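La preparación también merece nota

Columna de opinión. Ataahua Donnelly, coordinación académica del taller de robótica Follness
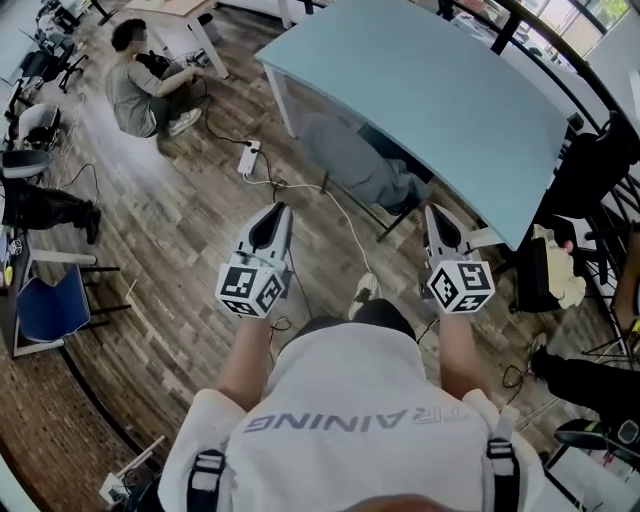 ¿Debe un taller de robótica calificar a sus estudiantes por el desempeño del robot el día de la muestra?

Solo en una parte menor. A juicio de quien suscribe, el peso principal de la nota debería recaer en el cuaderno de trabajo, en la documentación del montaje y en la capacidad de cada integrante para explicar decisiones que tomó otro compañero.

El reglamento vigente del taller dispone lo contrario. De los 58 puntos del módulo final, apenas 9 corresponden al proceso; el resto se asigna según lo que ocurre en una única sesión pública. Tal distribución fue copiada del certamen Allard, en el que nuestros equipos participan desde hace años, y conviene recordar que un certamen y una asignatura persiguen fines distintos. El primero necesita un ganador antes de que termine la tarde. La segunda tiene la obligación de dejar constancia de lo aprendido.

Los efectos se advierten en el aula. Quien programa con soltura se queda con el teclado, y quien llegó sin experiencia previa termina a cargo de los cables, tarea que el reglamento ni siquiera menciona. Sin embargo, tender un cable, rotular una conexión o dejar despejado el paso entre dos mesas son competencias técnicas de pleno derecho, y en cualquier planta industrial se exigen por escrito. Un estudiante agachado junto a una regleta está haciendo robótica en la misma medida que su compañero sentado frente a la pantalla.

El equipo Zamani ofreció el año pasado un caso digno de atención. Su prototipo falló en la muestra y la calificación fue mediocre, pero su cuaderno permitió que el grupo siguiente repitiera el montaje completo en 13 días. Ningún apartado de la rúbrica contemplaba ese mérito.

Se objetará que evaluar cuadernos consume tiempo docente y abre la puerta a la subjetividad. La objeción es atendible. Con 16 estudiantes por grupo, la lectura resulta asumible si se realiza cada dos semanas, y una pauta común entre profesores reduce las diferencias de criterio. Más subjetivo parece confiar el semestre entero al estado de una batería.

Procede, por tanto, solicitar que la revisión del reglamento prevista para agosto incorpore la rotación obligatoria de funciones y eleve la ponderación del proceso hasta la mitad de la nota. Las observaciones de estudiantes y familias pueden entregarse por escrito en la secretaría del taller.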